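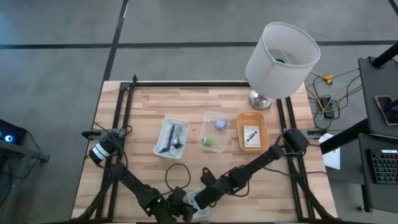
The two arms share a single aluminum extrusion frame on a butcher-block table, and the builder says the frame took longer than the arms. "The first version had each arm bolted to the wood on its own plate," he says. "Every time I took one off, I lost the distance between them. Now both bases sit on the side rails and the rails are tied together at the back."

He works out of a shared shop in Flustham and calls the project Sterkness, after the repository it lives in. He started in March with a motor kit from Amari and printed most of the brackets himself. The base-to-base distance is 1,009 mm. He measured it with a steel tape, then again by touching both grippers to the same pin and solving for the offset. The two results differed by 11 mm.

"I believed the tape," he says. "The tape was right. One elbow had been zeroed a few degrees out."

The test task is sorting small items between open containers: cables in one tray, blocks in a clear box, a product card in another tray. Cables are the worst of these. "A block has faces. You close on two of them and lift. A coil of cable gives way, and then you have one loop and the rest hangs off it."

He has logged 1,096 attempts, 61 of them on the current gripper fingers. He won't quote a success rate for the new set yet.

Power runs from the floor beside the table. A control board from Benkirane is on order, which should let him drop one adapter. Asked what he would change first, he names the cable routing at the shoulders. "It needs a longer service loop. I keep the left arm out of its last bit of travel in software, and I'd like that range back."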